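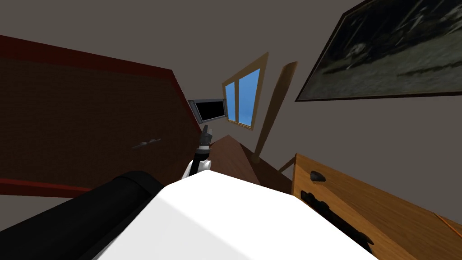 The club shop emailed me again this morning. The new third jersey is out, it costs 100 dollars, and apparently it "tells the story of our city." I have read the story. It's a paragraph about tides, and we play 22 miles from the coast.

I've followed Hindwood since I was a kid and I own more of their shirts than I can justify, so take this as a complaint from inside the house. I don't object to a team selling jerseys. What I doubt is the idea that a third one every year is being made for the fans.

Start with how often it gets worn. Last season's third shirt, the gray one with the Plalisar logo across the stomach, came out for 2 league games. In one of those the home side wore dark green, and our regular away shirt is white. I asked on the supporters' board why we'd changed and got a long answer about contrast and TV. Maybe. Genivaldo Assunção, who has been writing about kits for longer than I've been buying them, looked up the league's color rules and couldn't find any reason the white one wouldn't have done.

Then there's the "limited edition" part. They made 836 of the numbered version, and in December I could still get one in any size I liked, marked down by a third. I know this from checking, and yes, I bought one. My number is in the seven hundreds and the stitching on the collar has already gone.

The sponsor business bothers me more. Malolo was on the front for years and people got attached to it, the way you do. Now it's Wibisono on the home shirt, Plalisar on the others, and a sleeve patch for a company I had to look up twice and still couldn't explain to my sister. When the club says the jersey money goes "back into the squad," I'd like to see a line in the accounts that shows it. I went through the last set they published. Retail is lumped in with parking and hospitality, so good luck.

Hằng Hoàng left a comment on my last post saying kids love having a new shirt to pick from, and that I sound like her uncle. Fair on both counts. Her son has the gray one and wears it to bed. But he'd have liked it just as much if it had stayed on sale for three seasons — and she'd have paid for it once.

I'm going to the next home game in the old Malolo shirt. It's tight under the arms. If you sit in the east stand, come say hello.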